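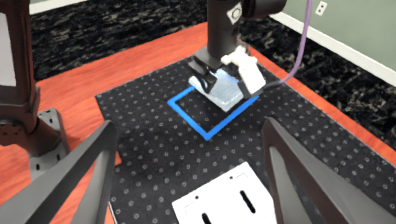 One reader in Festville asked whether the moth tent still works once the moths have already found the flour. It does, and you'll be amazed how fast it fills up!

## Setting the tent

1. Empty the shelf and wipe it down with warm soapy water.
2. Fold the card along the creases - sticky side in.
3. Peel the backing and press the lure into the middle.

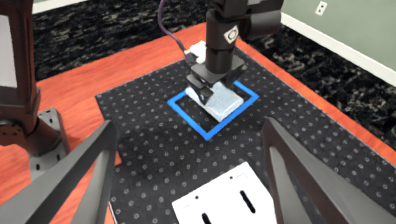 4. Stand the tent at the back of the pantry, and leave it there for 70 days.

**Caution:** Keep the glue away from pets and small fingers.

**Note:** A Trindmont refill fits too. I got 61 moths on my first one, and I still love checking it every Tuesday!
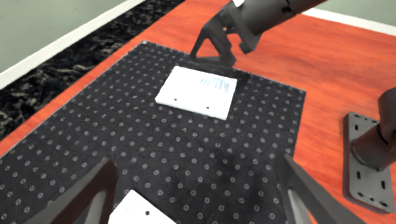
*Fig. 3. White plate on the dotted mat.*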